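Fothergill 旧货栈开放日参观记录

八月的一个星期六,Brikach 镇东侧的 Fothergill 旧货栈对外开放,报名后分组进入,每组限时2小时。改造设计由 Vasier 事务所承担,现场讲解也由该所的人员负责。以下按行走顺序整理,侧重屋面、墙体、照明和室内陈设的做法。沿途允许拍照,设备间除外。

货栈临河,主体为两层,坡屋面,外墙为红砖。镇上的说法是早年存放羊毛和绳索,后来改作农机配件库,再后来空置。改造后的用途是出租工作间和公共大空间,建筑面积约1,000平方米。入口开在原来的装卸侧,台面降低后接了一段缓坡,坡道表面为拉毛混凝土,排水槽设在坡脚。坡道扶手的立杆根部用了圆形盖板,部分盖板没有贴紧,雨水会从缝里进去,建议业主在入冬前补一次密封。

门厅很窄,原为过磅间。地上保留了磅台的铁框,框内用素混凝土填平,与周边地面之间留有细缝。墙上挂一张旧平面图的复制件,可以对照出当年的分隔位置。讲解从这张图开始,内容大致是三点:承重墙没有动;后加的轻质隔断全部拆除;屋面整体更换。复制件的比例偏小,站在第二排就看不清字,建议参观者提前到场看图。

门厅右手是楼梯。踏步为原有木踏步,前缘磨损较重,现加了防滑条,颜色与木料接近,光线差的时候不易辨认。按通常做法,防滑条应与踏面有明显明度差。向讲解人员提出后,得到的答复是颜色由文物部门的意见决定,后续考虑加脚灯。

楼梯平台处可以看到砖墙的断面。墙体为实心砌筑,丁顺交替,灰缝宽窄不一,最宽处已重新勾缝。新旧砂浆的颜色差别不大,但新砂浆表面较平,旧砂浆因风化略凹。勾缝材料为石灰砂浆,没有用水泥砂浆,原因是水泥砂浆强度高于旧砖,水分不易从缝中散出,时间长了砖面会剥落。这一点在南侧外墙有反例:早年有人用水泥修过一片,周围的砖面已经成片掉皮,修缮时只能局部换砖。换砖的来源是 Curnatach 的一处旧窑拆除料,尺寸接近,颜色略深,站在院子里可以看出补过的范围。

二层走道较直,两侧为小工作间,门上有编号。209号间当日开放,作为样板间供人查看。房间进深不大,窗台较高,坐姿下看不到河面。散热器装在窗下,上方留出一条格栅。格栅可以拆下清扫,卡扣为金属弹片,手感偏紧。桌面由租户自备,业主只提供电源和网络接口,接口沿墙布置在踢脚线以上,高度与常见桌面下沿有冲突:桌子靠墙放时,插头正好顶住桌腿横档。样板间里为此把桌子移开了一掌宽,实际使用时多半也只能如此。

走道尽头进入大空间。该处是整个参观中停留时间最长的一段。屋面内侧为白色波纹金属板,梁也刷成白色,室内整体反射率高,白天的亮度感觉优于走道。长条形灯具贴近顶面布置,灯与灯之间留得较开,顶上另有几处深色的小配件。靠近灯具的位置抬头看,金属板的波谷里会出现明暗相间的条纹,属于板型与光源方向共同造成的现象,站远后不明显。 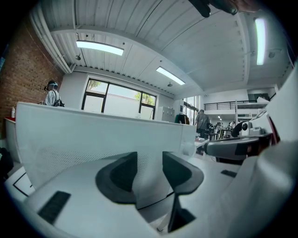
金属板顶面在声学上的问题比较突出。波纹板本身几乎不吸声,地面又硬,击掌后能听到清楚的拖尾。讲解人员表示目前靠室内陈设和人来吸收一部分,等租户稳定后再考虑在梁间挂吸声体。悬挂吸声体需要核算屋面附加荷载,也会遮挡灯光,灯位可能要跟着调整。如果把吸声材料放在墙上,又会盖住砖面,与保留墙面的初衷冲突。可行的折中是用带吸声芯的活动屏风,按使用需要摆放。屏风的高度以坐姿视线为准即可,过高会挡光,也会打断气流。

关于穿孔材料,同组有人问到孔越多是否吸声越好。答案取决于背后的构造。单独一层穿孔板,声音穿过去后照样在后方反射,作用有限;板后留空腔并填充多孔材料,才形成有效的吸声结构。孔径、孔距、板厚与空腔深度共同决定吸收的频段。办公家具中常见的细孔面,多半出于透气和减重的考虑,对混响的影响很小。这一段讨论耗时较长,讲解人员随后用手机播放了一段语音,让大家在室中和墙边各听一遍。墙边的清晰度略好,靠近角落时低频有些浑。

屋面的保温做法可在图纸上看到。金属板以上依次为隔汽层、保温层、通风层和外层屋面。旧屋面没有隔汽层,冬季室内湿气进入木构件,檐口处的椽头腐朽较多。更换时把檐口向外延伸了一小段,配合新的檐沟,减少雨水对墙顶的冲刷。檐沟的落水口加了滤网,滤网需要人工清理。河边树木多,落叶季的清理频率会比较高,运营费用里应当列入这一项。外层屋面的颜色为深灰,与邻近房屋一致。

夏季隔热是另一个问题。参观当日室外偏热,大空间内没有明显闷感,但高处的温度没有条件测。通风层的进风口在檐口,出风口在屋脊,热空气由高差带走,原理简单,效果取决于缝隙是否畅通。施工时如果保温材料膨出,堵住通道,整层就失去作用。据介绍,施工方在封板前逐跨检查过,并留了照片。照片没有在现场展出,业主可以考虑放进门厅,参观者对隐蔽工程的兴趣不低。

照明方面,大空间的长条灯具按分区控制,靠窗一侧可以单独关闭。开关面板设在入口旁,标注采用区域编号,没有配平面示意,第一次使用的人需要逐个试。色温偏中性,对看图和做手工合适,对拍摄织物和皮革则要另外补光。灯具直接露出发光面,长时间仰头工作会有眩光。处理办法有两种,一是加格栅片,二是改为向上打光、利用白色顶面反射。后一种在这里有条件实施,波纹板虽然不平,反射仍以漫射为主,代价是同等照度下耗电增加。Vasier 的人员认为现阶段以直接照明为宜,理由是租户类型尚未确定。

管线的处理原则是明装。管道沿墙顶走,刷白,与顶面同色,支架间距均匀。明装便于检修,也便于后期增减支路,缺点是积灰。白色管道上的灰尘从下面看不明显,但在擦拭时会整片掉落,下方若摆放样品或纸张,应当先覆盖。弯头处的漆面做得比直管粗,能看到刷痕。穿墙的位置加了套管,套管与砖之间用柔性材料填塞,避免管道热胀时顶裂砖缝。
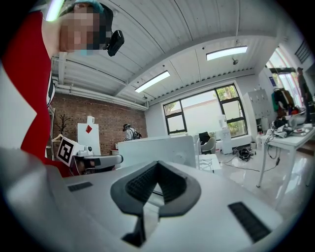 砖墙在室内一侧没有抹灰。清理方式为低压水洗加软刷,没有喷砂。喷砂速度快,但会打掉砖的烧结表层,之后砖粉不断脱落,在有精细作业的房间里很麻烦。清理后的墙面喷了一遍无光的固砂剂,用手掌抹过去,基本不掉粉,灰缝处偶有细粒。固砂剂要选透气型,成膜型会把水分封在里面。讲解人员现场在一块余砖上滴水,水滴先成珠,过一阵慢慢渗入,说明表层没有完全封闭。

裸露砖墙对陈设有限制。业主规定不得在砖体上打孔,确需固定时只能打在灰缝里,且须先报备。因此墙边以落地陈设为主,架子、支架式白板、植物一类都直接放在地上,移动时不留痕迹。支架式白板的优点是可随讨论地点搬动,缺点是书写时容易晃,腿的张角不够时尤其明显。选购时可以看三处:铰链有没有限位,横档能否锁定,脚垫是不是橡胶。写字面以上的边沿往往被拿来搁小东西,搬动前应先取下。

窄的金属架适合放在墙角。承重墙脚略有外放,架子靠墙时下部先碰到,上部与墙之间会有一道空隙,高架子必须考虑防倾。既然不能往砖上打孔,就只能把重物放在底层,或者用配重底板。大空间的运营手册里有相应的条文,但没有给出每层限重,建议补上。

植物放在砖墙前,受光条件要单独考虑。砖墙深,反射弱,靠墙一侧的叶片会长得稀。耐阴品种尚可,喜光品种需要定期转盆。另一个问题是浇水,盆底若没有托盘,水会顺地面进入墙脚。旧砖墙脚没有现代意义上的防潮层,水分会沿毛细孔上升,在墙面留下白色盐霜。走道末端有一小段墙脚已出现盐霜,高度不大,干刷后可以除去,过一段时间还会出现。彻底处理需要切断水源,注射防潮剂的办法在厚砌体中效果不稳定,Vasier 目前选择先观察。

地面为新做,旧木地板在农机配件库时期被油浸透,无法保留。拆下的木料中有少量状况较好,做成了门厅的长凳。长凳刨过一遍,钉孔保留,用手可以摸到边缘,个别钉孔附近有铁锈渗出的黑圈。凳面没有上漆,只擦了油,潮湿天气里坐久了衣物可能沾色,浅色裤子要注意。

楼板荷载在大空间入口处有标牌。标牌给出的是均布荷载,对集中荷载没有说明。租户如果要放保险柜、烘箱或石材工作台,应另行验算。原有楼板由木梁支承,加固时在梁侧贴了钢板,用螺栓对穿。加固的节点在一层可以看到,螺母朝向一致,垫圈偏大,目的在于减小对木纹的局部压力。螺栓的复紧周期写在维护表上,木材干缩后会松,头一年检查得密一些,以后放宽。

一层后部是公共厨房和储物间,面积不大。厨房的排风口直接开在北墙,风道短,噪声偏高。水槽台面与窗台之间有一段高差,擦台面时水容易积在接缝里,胶缝的颜色已经比台面深。储物间设有14个带锁格柜,按月出租,柜门有通气缝,适合放工具和衣物,不适合放需要恒湿的材料。做皮革和纸张的租户大概仍要自备密封箱。格柜前的通道净宽较紧,两人同时开相对的柜门会相碰。

消防方面,疏散方向有两处,主楼梯和东侧室外钢梯。钢梯踏面为格栅板,鞋跟细的人走起来不便,但不积水、不积雪,在河边气候下合理。钢梯顶部平台的门向外开,开启力正常,闭门器略快。走道中的防火门平时由电磁门吸保持开启,断电后自动关闭,讲解人员演示了一次,关到最后一段时速度偏慢,门舌没有入位,当场用手推了一下。此项应由维保单位调整。

无障碍条件只能算部分满足。一层可通行轮椅,二层暂时没有电梯,井道位置已预留在过磅间背后,目前用作清洁间。二层大空间的活动如果对公众开放,这一点需要提前告知。洗手间的扶手装得规范,镜子偏高。

参观路线最后经过院子。院内铺旧石块,缝隙较大,排水靠自然下渗。吊臂的铰座还留在山墙上,铁件除锈后刷了深色漆,下方砖面有多年锈水留下的竖痕,没有清除。院门旁放着几种备选的檐沟断面样件,可以上手看折边和焊缝。半圆形断面冲淤效果好,方形断面与檐口线脚更容易对齐,最终用的是半圆形。

几条供后来者参考的事项。上午的光线从东侧进入,看砖墙纹理较清楚,下午看屋面较合适。大空间内说话的人多时听不清讲解,应站在靠前的位置。想看加固节点的话,要在一层提前提出,该处平时上锁。停车位在河对岸,过桥步行几分钟,桥面窄,货车通过时须在桥头等候。镇上的面包店中午关门较早,货栈内没有餐饮,只有饮水机。

下一次开放的时间由业主在门厅公告,据说届时会开放屋脊检修口,可以从梯上看到通风层的出口构造。报名方式不变。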